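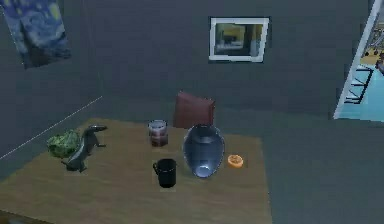

From: Paloma Lyons
Date: 13 April 2021
Subject: Re: [covers] Lunch sittings at Omell

> The Stakenside branch has moved to fixed sittings and
> the wait at the door is much shorter. Should Omell do
> the same at lunch, or is the room too small for it?

Fixed sittings would work at Omell, but with a longer gap than Stakenside uses. Their menu is short and most of the cold starters are plated ahead. Ours are cooked to order, and the grill is the limit.

In March we tried 2 sittings with 60 covers in each. The first ran late on most days, always at the main course. Starters and puddings kept to time.
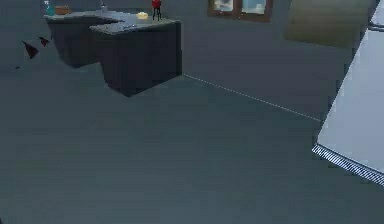

The delay came from tables of 4 or more ordering the whole fish. It takes some 3 times as long as the chops and holds half the grill while it cooks. I would take it off the lunch menu and keep it for the evening - Nulldale did this last year and lunch takings there stayed level.

Bookings are a separate matter. The Maldonado system lets us set a finish time per table, but it doesn't print it on the confirmation. Until that is changed, the finish time has to be given over the phone when the booking is taken.
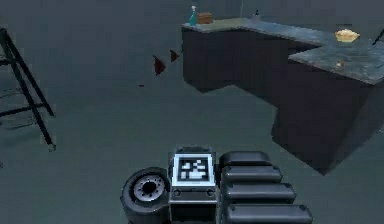
*Kitchen view, wheel and marker at the front.*

I can send the March timings to anyone who wants them. They are by table, with the order time and the time each course left the pass.

Paloma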